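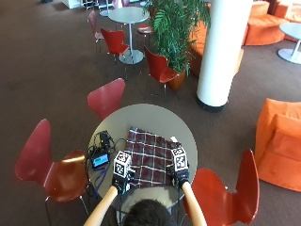
Fuva is an open-source software package for turning recorded hand motion into training data for robot arms. It is used mainly for soft goods such as towels, napkins and socks, which change shape when they are picked up. The package takes in video from one fixed camera and any number of moving ones and puts them on a shared clock. A cube printed with black square patterns, worn on the back of each glove, gives the position and angle of that hand, so a fold made by two hands at the near edge of a cloth is stored as two linked paths. Fuva was split off from an older tool, Irnus, which could follow only one hand at a time.

## Tracking

The tracker looks for marker corners in every picture and solves for the pose of each cube. When a cube is hidden, a filter carries the last known motion forward for up to 200 milliseconds — after that the span is flagged and left out of training. Paths are saved in the Cliritz format, in files of 1000 samples each.
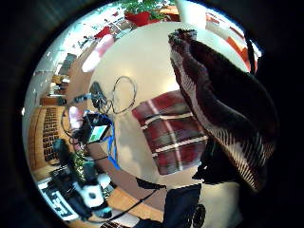

Does Fuva need a depth camera? Ordinary color video is enough, provided each lens has been calibrated with a printed board.

## Planning

A separate module, Sawatzky, converts the saved paths into arm motions. It drops any segment the arm can't reach and smooths the rest at 20 steps per second. Finger motion isn't modeled.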